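Rewi Handle-Pull Set
Data card and README, second release

Maintained by the Student Robotics Club, Cidgate Technical College, Carovano
Faculty adviser: Funmilayo Ogundipe

Summary

The Rewi Handle-Pull Set is a collection of simulated robot episodes recorded by students of the Cidgate Technical College Robotics Club. In each episode a single arm with a two-finger gripper is placed near a piece of household furniture and is driven by a student operator toward a handle, with the aim of gripping the handle and pulling it through a set distance. The set was assembled as the shared project of the club's second-year section and is used in the club's own imitation learning exercises.

The release contains 1,504 recorded episodes. Of these, 1,122 are assigned to the training split and 122 to the evaluation split. The remainder are supplied in a separate folder marked "unassigned" and are described under Known Issues.

The set is offered to other school and college clubs on the terms given at the end of this document. Questions should be sent to the club mailbox listed in the contact file.

Contents of the release

train: episodes assigned to the training split
eval: episodes assigned to the evaluation split
unassigned: episodes withheld from both splits
scenes: furniture and room files needed to replay an episode
tools: replay, conversion and checking scripts
notes: operator notes, one text file per recording session
contact: mailbox and current maintainers

Each episode folder holds a color image sequence, a state file and a short metadata file. The state file gives the arm joint positions, the gripper opening, and the position of the furniture part being pulled, one row for each simulation step. Episodes are limited to 500 steps. An episode that reaches the limit is closed automatically and is labeled "timeout" in its metadata.

Depth images were recorded for the first release and have been dropped from this one. Members who still need them may request the earlier archive.

How the data was recorded

Episodes were driven by hand in Stellent, the simulation environment maintained by the club on the laboratory workstations. The operator used a standard game controller. The left stick moved the gripper in the horizontal plane, the right stick changed height and rotation, and the triggers opened and closed the fingers. All operators completed the practice course before their episodes were accepted.

At the start of each episode the environment selected a furniture file, a floor covering and a light direction, and set the arm at a starting pose drawn from a fixed range. Operators were told to complete the approach in one continuous movement where possible. They were permitted to back away and try again within the same episode, and many did. These second attempts have been left in the training split and are marked in the metadata under "retries."

Operators worked in pairs. The second member of each pair watched the session, wrote the session notes and entered the outcome label when the episode closed. Pairs changed places after each block of recordings. The names of operators are replaced by letter codes throughout the release, and the list matching codes to names is held by the adviser.

Outcome labels

pulled: the part moved through the full target distance while gripped
partial: the part moved, and stopped short of the target distance
slipped: the handle was gripped and then lost
missed: the gripper closed without holding the handle
timeout: the step limit was reached before any of the above

The labels "pulled" and "partial" are checked against the state file by the script check_outcome in the tools folder. The labels "slipped" and "missed" rest on the judgment of the second operator. Where the script and the operator disagreed, the episode was reviewed by two further members, and the reviewed label was kept.

Furniture and surfaces

The scene files cover cabinets, chests and low tables with handles of several shapes, including straight bars, curved bars, round knobs and recessed cups. Furniture surfaces include plain painted finishes as well as wood-grain textures. Floor coverings include tile, plank, carpet and woven textures. The students who prepared the surfaces were asked to include glossy finishes in reasonable number, as the first release was criticized by members for containing almost none.

Curved bar handles on dark, reflective wood have received the most attention in this release. A bright metal bar changes greatly in appearance along its length under a single light, and the first policies trained by the club often treated the darker end of such a bar as part of the furniture behind it. The second-year section accordingly recorded a block of episodes in which the gripper comes in very close to the furniture before the fingers are lined up with the bar. 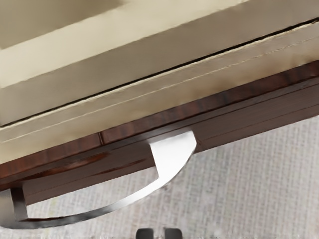

CAROVANO, November

The close-approach block was completed this month and has been merged into the present release. It is the largest addition since the set was first published. The furniture with the beige upper part and dark reddish-brown wooden lower part, which members know from the practice course, appears in this block with its curved metallic handle and the pale gray woven floor. At this range the furniture takes up most of the view, and the two dark fingertips enter only at the bottom, below the handle. The handle itself runs from nearly white at its mount to dark charcoal toward the lower left.

Members training on this block should note that the wood also carries reddish streaks along the grain or from reflection. A detector tuned only to long, thin, bright shapes will return false matches on the edges and seams of the furniture. The section found that cropping the input to the lower half of the view made this worse, and the practice has been discontinued.

A fixed random seed was used for the light direction in part of this block. The affected episodes are flagged "fixed_light" in the metadata and should be left out of any test concerned with changes in lighting.

Splits

The evaluation split was chosen by furniture file, so that no piece of furniture in the evaluation split appears in the training split. Floor coverings are shared between the two. Clubs that wish to test on unseen floors will need to prepare their own split, and the script make_split in the tools folder accepts a list of floor names for this purpose.

The evaluation split is to be used for final reporting only. Members of the Cidgate club who tune a policy against it are required to say so in their project report. A small development split can be drawn from the training folder with the same script.

Preparing an episode for replay

1. Copy the scenes folder and the chosen split to the same parent directory.
2. Run check_files from the tools folder and confirm that no scene file is reported missing.
3. Open the episode in the replay viewer by giving the path of its folder.
4. Set the step interval to the value stored in the metadata. The viewer does not read this value on its own.
5. To export the episode as a table, run convert with the output path.

Replays depend on the version of the contact solver. Episodes replayed with an older version may drift after the fingers close, and the furniture part may come to rest at a different position from the one recorded. The state file should be taken as correct in every such case.

Known issues

Unassigned episodes. The unassigned folder holds episodes with incomplete state files, episodes in which the controller lost its connection, and a number of sessions for which the written notes cannot be matched to the recordings. They are included for members who wish to work on data repair. They should not be added to the training split without review.

Floor texture at close range. Woven textures lose definition close to the gripper in some episodes. The effect comes from the texture settings and has been left as recorded.

Contact between fingers and handle mounts. In some episodes a fingertip passes slightly into the mounting section of a handle before the solver pushes it back. The depth of overlap is stored in the state file under "overlap," and episodes may be filtered by that column.

Operator habits. Operators differ considerably in speed and in the side from which they approach a handle. Two operator codes account for a large share of the round knob episodes, and policies trained on knobs alone tend to copy their preference for a high approach.

Use in coursework

The set is used in the spring exercise of the second-year section. Students work in groups, train one policy on the training split, and submit a written report with their results on the evaluation split. Reports are expected to give results for each outcome label separately and to discuss at least one failed episode in detail, with reference to the state file. A single success rate is not accepted.

First-year members may use the replay viewer and the practice course at any time the laboratory is open. Access to the recording workstations requires the approval of the adviser.

Limits of use

All episodes were produced in simulation. The club has made no measurements on physical furniture and makes no claim as to how a policy trained on this set would behave on a physical arm. The furniture masses, joint friction and handle stiffness were set by students to give reasonable motion on screen, and were not taken from real pieces.

Terms

The episodes, scene files and scripts may be copied, changed and shared by schools, colleges and student clubs for teaching and non-commercial study. Copies must include this document. Modified versions should carry a different name and list the changes made.

Work based on the set should credit "Rewi Handle-Pull Set, Cidgate Technical College Robotics Club." Corrections to labels are welcome and should give the episode folder name, the current label, the proposed label and the step at which the difference can be observed.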